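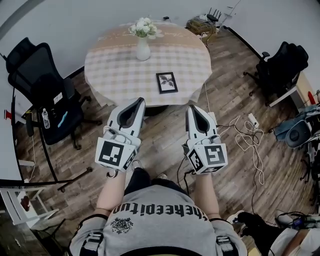

How do I apply for a furnished apartment at Covwood?

Applications are made through the Drarketell resident portal. Create an account, select the building you are interested in, and complete the application form. Each adult who will live in the apartment must complete a separate form, including adults who will not be contributing to the rent. Applicants must be 18 or older. The leasing office will write to you when your application has been reviewed and will tell you if any documents are missing.

What documents will I need?

Please have ready a government-issued photo ID, proof of income for each paying applicant, and the contact details of your current or most recent landlord. Students may submit an enrollment letter and a guarantor form in place of proof of income. Documents in a language other than English should be accompanied by a translation.

How many apartments are there?

Covwood has 62 furnished apartments in two buildings, Covwood House and the Ngui Building. Of these, 19 are one-bedroom apartments. The remainder are studios. Both buildings are managed by Prututov Residential.

What is the minimum lease?

The standard lease runs for 12 months. Shorter leases are offered in the Ngui Building when apartments are available, and the monthly rent for these is higher. A shorter lease cannot be converted to a standard lease partway through the term, but residents may apply for a new lease before the current one ends.

Is a security deposit required?

Yes. The deposit is $1,000 for every apartment, regardless of size, and is payable when the lease is signed. It is held in a separate account and does not count toward the last month's rent.

Moving In

When can I collect my keys?

Keys are issued from the leasing office on the first day of the lease, after the deposit and first month's rent have cleared. If you are unable to come in person, you may name another adult to collect the keys. Please enter that person's name in the portal before move-in day. Staff cannot accept a name by telephone.

What furniture is provided?

Every apartment has a bed and mattress, a dresser, a dining table with chairs, a sofa, and window coverings. One-bedroom apartments also have a desk. Bedding, towels, cookware, and lamps are not provided. A full list for your own apartment is attached to the lease as Schedule B, and it is the list that will be used at move-out.

What should I do if something is damaged or missing on the day I arrive?

Complete the condition report in the portal within seven days. Note each item by room and attach photographs where possible. Marks on floors and table surfaces should be reported even if they seem minor. Items that are not entered in the report are treated as having been in good condition at the start of the lease.

May I have the provided furniture removed?

Small items may be placed in storage on request, subject to space. Beds and sofas must remain in the apartment. Residents may not move furniture to another apartment, the hallways, or the basement.
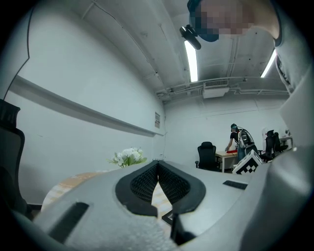

Living at Covwood

How do I report a repair?

Non-urgent repairs should be reported in the portal under "Maintenance." You will receive a request number and a proposed time for the visit. For a water leak, a loss of heat, or a broken entry lock, please call the emergency line printed on your key card — it is answered at all hours. Gas smells should be reported to the gas utility first and to the emergency line second.

Will staff enter my apartment without notice?

Written notice is given before any routine visit or inspection. Staff may enter without notice in an emergency, and a note will be left stating who entered and when. Residents do not need to be present for repairs unless there is a pet in the apartment.

Are houseplants allowed?

Houseplants and cut flowers are welcome in all apartments. Pots must stand in a saucer or tray, and residents are responsible for water damage to furniture and floors. Plants may not be placed on fire escapes or on outside window ledges.

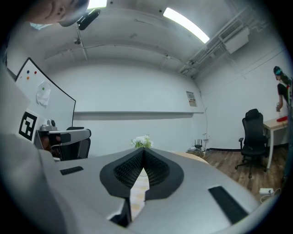
Residents who will be away for an extended period may leave plants with a neighbor, but the office is not able to water them or to hold them at the front desk. Soil should be put out with the household trash in a closed bag and must never be emptied into sinks or tubs.

How should I care for the floors and furniture?

Use a soft broom or a vacuum on the hard floor setting. A slightly damp cloth is suitable for most marks. Please do not use steam mops, wax, or bleach on wood. Felt pads for chair legs are available from the leasing office at no charge.

Are pets permitted?

Cats and small caged animals are permitted with written approval. Dogs are permitted in Covwood House only. Approval must be obtained before the animal comes to live in the apartment.

Moving Out

How much notice must I give?

Written notice is required at least two full calendar months before the end of the lease. A lease ending in October, for instance, requires notice before the end of August.

When will my deposit be returned?

The apartment is inspected after the keys have been returned. The deposit, less any deductions, is then sent to the forwarding address or bank account shown in your portal profile. Deductions are itemized in writing. Ordinary wear is not charged — cleaning, missing items, and damage are.

Whom should I contact if I disagree with a deduction?

Please write to Hoi-yan Peng, Resident Services Manager, through the portal, giving your request number and any photographs you wish to have considered.

Last updated: 2022-09-10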